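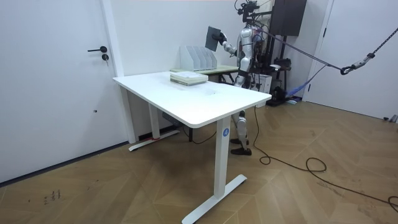 Speaker notes – "Paper at work: what we keep and why"
Kitell office day, 24 October 2020, slot of 14 minutes

Slide 1. Say good morning, say my name slowly. Thank Jovita Valdovinos for the invitation. Do not apologize for my English, last time I did it twice.

Slide 2. Start with the question: who has printed something this week? Wait for the hands. Then ask who has read it again after printing. Usually there are fewer hands and people laugh a little. If they do not laugh, continue.

Slide 3. The survey at Sillum. We asked 80 employees what they have in paper on or near their desk. 41 of them had a document which also existed on the shared drive. Most knew this. They said they trust the paper more, or they like to write on it with a pen. Speak about the pen – it is the important part.

Slide 4. Three kinds of paper: to sign, to think with, to forget. Explain the last one with the story of the Khumalo contract (short version! The long one takes four minutes).

Slide 5. What Naledi Oosthuizen changed in her team. Every Friday each person takes one pile and decides: scan, keep or recycle. No pile may wait longer than until the end of the month. In June they stopped for the holidays and the piles came back. Show the two numbers only if somebody asks.

Slide 6. Objections. "The auditor wants originals." True for some papers, so check the list from Clulau before you throw anything away. "I have no time." Ten minutes is enough for one pile.

Drink water here.

Slide 7. Ask them to choose one pile for Monday. Questions. If there are none, ask Jovita how they store old invoices, she has promised to answer.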